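Home Our work Equipment fund News Contact

Menside Handling Trials – progress report to the Grodelau Fund
Reporting period to the end of February

Dear all at Grodelau,

Thank you for your patience with this one. It was meant to reach you before the half-term break, and then the second quote from Plarier arrived with a different delivery charge on it and I thought it better to wait and give you the right sums than to send you the wrong ones early. I hope you will agree once you get to the money section!

Where we are

You will remember that your grant pays for us to find out what it would take, in plain pounds and hours, for a small crockery firm to hand some of its sorting and packing over to robot arms. The first stage was the shopping list, and that is finished. The second stage, in which we try the arms on ordinary mugs and bowls and write down what goes wrong, is well under way at the Menside workshop, and I am glad to say we are further along with mugs than I had dared to put in the plan. Bowls are another matter, and I will come to them.

We have now written up 47 handling sessions. Each one gets a page in the log with the time of day, the pieces used, which gripper was fitted and any stoppage, and the log has already paid for itself when it came to talking to suppliers. It is a good deal easier to ask for a better finger pad when you can point to the page.

What we have bought, and what we have not

Our approved list ran to 23 lines. Most of them are small things (cable trunking, spare bolts, a better lockable cupboard, trays) and these came in a little under budget. The savings have gone into the gripper line, with your kind agreement last autumn.

The two large items left are the second set of gripper fingers and the conveyor. For the fingers we have quotes from Plarier and from Mets. Mets is the cheaper on paper, but their price leaves out the fitting visit and the spare pads, and by the time those are added back there is very little in it. Plarier will also hold their price until the summer, which is a comfort to a group that has to wait for its instalments. We would like to go with Plarier, and I would be grateful for a yes or no from you before we place the order.

The conveyor I would ask you to let us put off. When we drew up the bid we imagined it would be wanted early on, and the sessions so far have shown that trays do the job well enough at this stage. A conveyor would also need guarding and a proper safety inspection, neither of which was costed properly by me, for which I apologise. I would rather come back to you with an honest figure in the next report.

The work itself

Handles remain our great teacher. A plain straight-sided mug on its own is fairly forgiving, but once mugs stand close together on a tray the fingers have to find a gap, and the neighbours have handles too, pointing every which way. So the trials use mixed mugs of different heights and widths, bought from charity shops and car boot sales – a very cheap line in the budget and by far the most cheerful one.
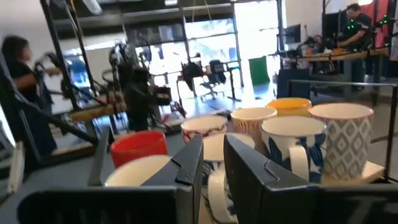 Mug trials at the Menside workshop: the gripper at a blue-patterned mug, with the rest of the tray close behind.

The thickness of the fingers is the thing to notice for budgeting purposes. Broad ones suit sturdy pieces and are less dear to replace, and slimmer ones would get into tighter spaces, which is the case for the second set. With bowls we are still mostly learning how not to do it, and I have moved their write-up to the next period.

Money still to come

We should like to draw down the next instalment as planned. The conveyor sum would stay with you for now, and the full spending table will follow by separate post with the receipts. I have also set aside a modest amount for yearly servicing, a cost I left out of the first bid and would urge any other group you support to put in from the start.

With warm thanks, as ever, and do come and visit. The kettle is always on.

The project office, Menside Handling Trials

Related reports
Choosing trays and racking for the Menside workshop
Servicing costs: what we left out of our first bid
Notes from our first visit to Mets

This site uses cookies to remember your preferences. Accept Manage settings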